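Teleop demos for cabinet opening, how many before it stops being silly?
Forum: Learning from Demonstration > Simulation

nhailu
Been driving the two-armed robot in sim with a pair of hand controllers, recording demos of the tall cabinet task.
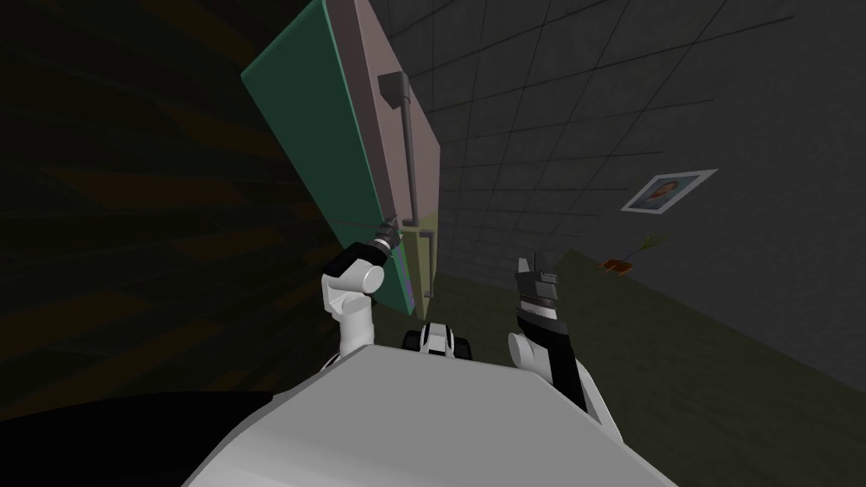 I have 253 demos so far, all left-handed, and the trained policy has learned one thing very well: grab the handle and then think about it. Grasp is fine. The pull is where it goes to pieces. Do I keep recording or is my data bad?

okgate_keegan
Your data is bad. Sorry. How long do you pause between closing the gripper and pulling?

nhailu
Define pause.

okgate_keegan
That's a yes then. You stop to check the grip, the policy learns to stop, and it has no idea when to start again. Trim the idle steps and retrain before you record anything else.

Halvard I.
Disagree with trimming. I did that on a drawer task and got a robot that yanked before the fingers had closed. Record more. We went to 1000 and the hesitation mostly washed out.

okgate_keegan
1000 demos of hesitation is a very thorough lesson in hesitation.

Halvard I.
It worked, though.

ataahua_r
Where are you grabbing? In your shot it's right down at the low end of the bar, near the bend. If half your demos grab mid-bar and half grab there, the pull arc is different each time. Pick a spot. Also what is the right arm doing for all 253?

nhailu
Moral support. My right thumb drifts on the stick so it wanders a bit.

ataahua_r
Then you're training the wander too. Park it and lock it.

nhailu
OK, locked the right arm, recorded 30 new ones with the same grab point and no sightseeing. Training overnight.

Halvard I.
30 is nothing.

okgate_keegan
Let the man sleep.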